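Home Cells Hands Spares Booking Contact

Skeltevard Hand Cell: Frequently Asked Questions

7 min read

These answers cover setup, routine care and minor repair of the Skeltevard hand and its wrist cameras in the Dirari workshop. They do not cover the arm itself, which has its own service manual, or the software on the recording machine. Questions that are not answered here go to Gayan Sheikh (mechanical) or Ghislain MacPherson (electrical and calibration).

Who may work on the hand?

Anyone who has completed the cell induction may clean the hand, change fingertip pads and wipe the camera lenses. Opening the gear cover, replacing a motor or disturbing the cable loom requires sign-off from one of the two people named above. The sign-off is written in the cell log before work starts.

What state should the cell be in before I touch the hand?

Move the arm to the service pose using the saved program SERVICE_1. Do not jog it there by hand. Press the emergency stop, turn the hand supply off at the terminal box, and wait for the indicator on the box to go out. The hand holds its last position for several seconds after power is removed and then relaxes. A finger under spring load may move at that point.

The arm supply stays on. If it is turned off as well, the arm has to be referenced again, and the reference run takes longer than most of the jobs on this page.

What is the startup order?

1. Arm controller on. Wait for the ready tone.
2. Hand supply on.
3. Skusten driver started on the cell computer.
4. Hand homed, with nothing in the grip and nothing within reach of the fingers.
5. Cameras started.

If the driver is started before the hand supply, it reports the hand as missing and does not retry. Stop it and start it again. No restart of the computer is needed.

The hand fails to home. What should be checked?

Read the fault code first. The common ones are:

E04: a finger reached its current limit before the home switch. Look for something caught in the finger joint, then check that the cable loom is not pulled tight across the back of the hand.

E07: home switch never seen. Usually the switch lead. Reseat the connector and home again.

E11: supply voltage low. Check the terminal box before you suspect the hand. On every E11 logged so far, one of the supply screws had worked loose.

E15: encoder disagreement. Leave the hand switched off and report it.

Do not home more than three times in a row on an E04. The motor has no temperature sensor and will not protect itself.

How often is the hand serviced?

Short service every Friday, before the cell is shut down. Full service at 800 operating hours. The hour counter is on the status page of the driver. It counts time with the motors energized, so leaving the hand holding an object over lunch counts toward it.

What is in the short service?

Wipe the fingers with a lint-free cloth and isopropyl alcohol. Keep alcohol off the printed parts where they are painted. Check each visible screw with the short driver and turn it only if it moves freely. Look at the gear teeth under a lamp. Open and close the hand ten times at slow speed and listen. A regular click once per turn of the gear means a damaged tooth or debris packed in the root of one. A dry, even hiss is normal after cleaning and goes away.

Write down the hour counter and the result, including when nothing was found.

What is in the full service?

All of the above, and:

- Gear cover off, old grease removed, new grease applied sparingly to the teeth
- All fasteners on the gear side backed out, cleaned, and refitted with medium threadlocker
- Finger pads replaced as a set
- Loom inspected over its full length, including the part inside the strain relief
- Camera mounts removed, checked for cracks and refitted
- Full camera calibration

Allow most of a day. Calibration is left until last, as any work on the mounts makes an earlier one worthless.

Which grease?

The white synthetic grease in the drawer marked HAND. Do not use the lithium grease from the arm kit. It attacks the printed gear housing. The first housing was lost this way, and it was in service for only 229 hours.

Can the gears be bought as spares?

Yes, from Pelletier, as a matched pair. Do not replace one gear alone. A new gear running on a worn one wears to match it within days, and the backlash returns to where it was. Two pairs are kept in stock. If you take the last pair, order on the same day.

How much backlash is acceptable?

Hold the fingertip lightly and rock it with the hand powered and holding position. If you can see movement at the tip from arm's length, it is too much. The dial gauge method is given in the cell log, inside the front cover, and is the one to use when there is doubt.

How should the cables be run?

From the hand, through the strain relief, in one loose loop over the wrist, then along the arm to the terminal box. The loop has to be large enough that the last wrist joint can turn to both ends of its range without the loom going tight. Test this by turning the joint slowly with the hand unpowered. One person turns, the other watches the loop.

Ties go on finger tight. A tie pulled down hard will cut into the insulation at the point where the loom bends, and the break will be inside, where it cannot be found by looking. The second loom failed at 1,039 hours with a break of this type under the first tie.

Leads lying on the table are to be moved back before motion starts. The fingers can hook a slack wire when the hand comes in low.

A finger is weaker than the others. Is the motor failing?

Possibly, but check the pad and the linkage first. A pad with a polished surface slips at a grip force that would otherwise hold, and this looks like weakness. If a fresh pad makes no difference, swap the motor leads between two fingers at the board, with the supply off. If the weakness moves, the board or lead is at fault. If it stays, the motor is. Put the leads back as they were before doing anything else.

What is used to clean the wrist camera lenses?

A blower first, then lens tissue with one drop of lens cleaner, wiped from the center out in a single pass. The lenses are very wide and stand proud of their housings, so they pick up fingerprints every time the hand is handled. Shop towels will scratch them. A scratch near the center of the lens means a new camera.

What should be in the view of a wrist camera?

Part of the hand should be in view, directly or as a reflection when a mirrored object is in front of the lens. The image circle should be complete, with a dark border on all sides. If the circle is clipped, the sensor has shifted on its mount or the mount is bent. If the hand sits in a different part of the view than it did in the last calibration set, the mount has rotated. Rotation of even a few degrees is enough to require a new calibration.

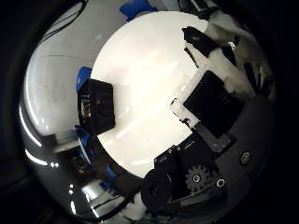
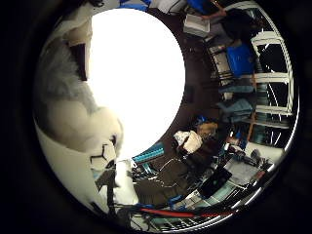
Wrist camera views. The first is filled by a mirrored sphere; in the second the fingers are on the left.

Bright lights are the other thing to look for. These cameras set exposure from the whole image, border included, and the black border pushes the exposure up. A lamp or a strongly lit surface will then go to pure white. Set the exposure metering area in the camera settings to the central region and lower the exposure limit by one step at a time. Do not correct it by turning off room lighting, since the fingers will then be too dark to follow.

The camera image is soft on one side. Is the focus off?

Probably not. The fingers are closer than the near focus limit and will always be soft. Judge focus on something at table distance. If the table is soft as well, the lens barrel has turned. It is held by a small locking ring. Loosen the ring, turn the barrel until the far edge of the table is sharp, tighten the ring and recalibrate.

The image freezes but the driver shows no error.

Check the camera connector at the wrist. It can back out far enough to lose data while keeping power, and the driver then goes on serving the last image it received. Ghislain MacPherson has a locking clip for it on order. Until the clips arrive, press the connector home at the start of each session.

How is a calibration checked without repeating it?

Run CHECK_GRID with the printed board taped flat to the table. The program moves the hand through seven poses and reports the error for each. If one pose is bad and the rest are good, clean the lens and repeat. If all are bad by a similar amount, a mount has moved. The board must be flat. A board that has been stored rolled will give poor results for days after it is unrolled.

Where do removed parts go?

In a labeled bag with the hour count and the fault, on the shelf under the log. Gears and pads are kept until the next full service so that wear can be compared. Failed motors are kept until Gayan Sheikh has opened them. Solvent cloths go in the lidded metal can.

Can the hand be moved to another arm?

Only with the adapter plate marked S2. The bolt pattern on the other plate looks the same and will accept the bolts, but the locating pin does not engage and the hand can turn under load. After a move, set the payload in the arm controller before releasing the brakes, and redo the loop test for the cables.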